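My Honest Review of the Sendwood Guesthouse (and the Flendier Carry-On I Dragged There)

Posted Jan 7, 2026

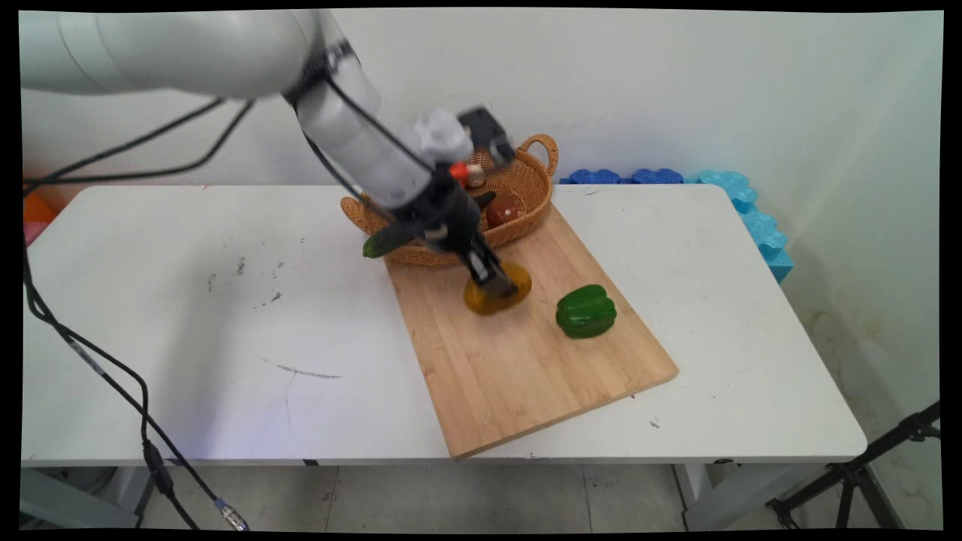 Getting there

I'll start with the train, as that's where most of my money went! I booked the 2-hour coastal line out to Mowat and paid extra for a seat with a table. Worth it in my opinion, but if you travel light and don't mind your bag on your knees you can skip that and buy yourself a nicer lunch. The ticket office only opens in the morning, so I got mine on my phone the night before (the app logged me out twice, so do it on wifi at home).

From Mowat station there's a little shuttle bus to the harbor. It takes cash or card. You can walk it too, but the road goes uphill the whole way and has a stretch with no sidewalk, and with a suitcase I wasn't going to try.

The suitcase

This was my first trip with the Flendier carry-on, the mid-size one in dark green. My friend Sorcha Chisholm has had hers for years and kept telling me to buy it, and I finally gave in when it went on sale. First the good stuff. The wheels are great. I pulled it across cobblestones, up the ramp at the harbor and through a very wet parking lot, and it rolled straight the whole time. The handle locks at three heights and the middle one is just right for me (I'm five foot four).

The inside is where I'm less in love. One half zips shut and the other half only has straps, and the straps are too short if you pack sweaters. I ended up rolling everything and stuffing my socks down the sides. There's also a laundry pouch that clips in, but the clip came off on the second day and I never found it again. Small thing, but for that price I'd like the clip to stay on.

It did fit in the overhead rack on the train with no fuss at all. I weighed it at home before I left and it was lighter than my old one, which made the station stairs a lot nicer.

The room

I stayed at the Sendwood for six nights and paid $613 altogether, breakfast included. I had the back room on the second floor. It's quiet, it looks over the garden, and it has the best reading lamp I've ever had in a rented room. The bed was firm. I like firm! If you don't, write ahead and ask for a topper, they keep a few in the hall closet.

The bathroom is small. You can wash your hands and touch the door at the same time, and the shower takes a good while to warm up in the morning. Water pressure was fine once it got going. Towels were changed every other day, or sooner if you left them on the floor.

Wifi worked in the room most of the time but dropped out in the evenings, I'm guessing when everyone was streaming. I gave up and read my book.

Food

Breakfast runs until ten and it's better than it needs to be. Eggs to order, good bread, and a big bowl of stewed plums that I had every single day. Coffee was weak, so I asked for it strong from the second morning on and they were very nice about it.

Guests can use the kitchen downstairs after five. I cooked there on four nights, mostly pasta with whatever the produce stand by the harbor had left, and it saved me a bunch. Bring your own olive oil if you're picky. The knives could be sharper and there's only one decent pan, so get in early or be ready to wait for it.

For dinner out I only went to Stevitz, right on the water. I had the fish stew and it was lovely, full of mussels and a bit spicy. It's not cheap and the portions are on the small side. I'd go again for lunch, as the lunch menu has the same stew for less.

What I did all day

Walked, mainly. The path along the cliffs starts behind the church and you can go as far as you like before turning around. Wear real shoes, I saw a woman in sandals having a miserable time in the mud. I also took the boat tour with Catherine Shearer, who runs it by herself and knows every rock out there. We saw seals! The tour is short, almost too short, and it gets cold once you're past the harbor wall, so take a hat even if it looks sunny.

The museum was closed for repairs and is supposed to open again in February. I can't tell you if it's any good.

Would I book it again?

Yes to the Sendwood, if I could have the same room. The front rooms face the street and the people in one of them told me they heard delivery trucks every morning. I'd give it four stars out of five, with one off for the shower and the evening wifi.

The Flendier gets three and a half from me. The outside is a five and the inside is a two, and I still haven't heard back about a new clip. I'll add a note here if they send one.

If you have questions about the train or the walks, leave them in the comments and I'll answer when I'm back at my desk.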